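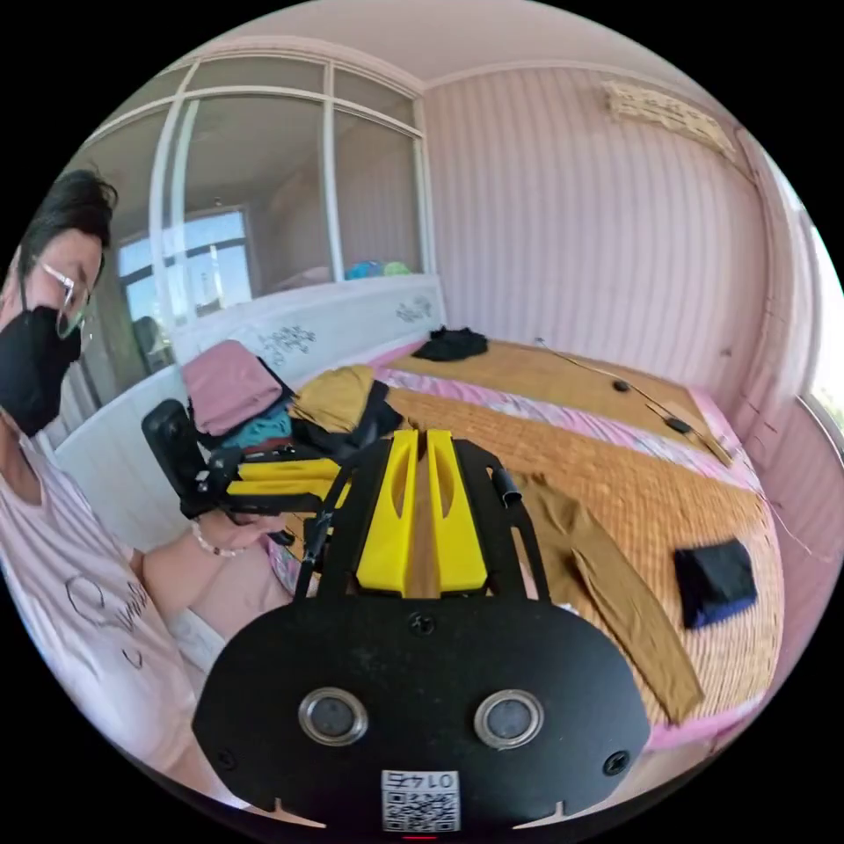

A reader asked whether you need any Hebrew to follow the weekly parashah. You don't. A decent translation will do, as long as you keep to the same one for a while.

How to prepare a short talk on the weekly reading

Updated 11th May

This method is the one used by the Gornumham study circle. It gives you a talk of 6 minutes, and most people need two evenings to prepare it.

1. Read the whole portion once, fairly quickly, with no commentary open. Mark any verse that seems out of place, repeated or oddly worded.

2. Choose one of the marked verses and write your question in a single sentence. "Why is this law given here?" is enough.

3. Read the 20 verses before it and the 20 after. A good many questions are answered by the context, and if yours is, go back and choose another.

4. Now look at Rashi, then Ramban. Note where they disagree and which words each one is relying on. 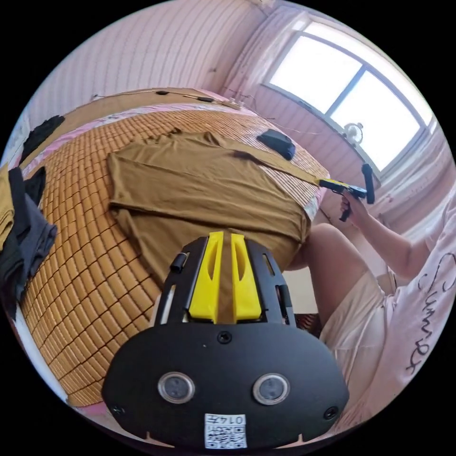

A bed, with the gripper in front.

5. Write the talk out in full. Start with the question, give one answer and its difficulty, then give the second answer. Stop at 200 words for each part.

6. Read it aloud with a clock beside you. Cut the quotations first, as listeners can't follow long ones without the text in their hands.

If the portion is mostly lists or measurements, as happens in February when the Mishkan chapters come round, try the haftarah. Ask what links it to the portion and build the talk on that.

Bring the chapter and verse numbers on a separate slip. Someone will want to look them up over kiddush.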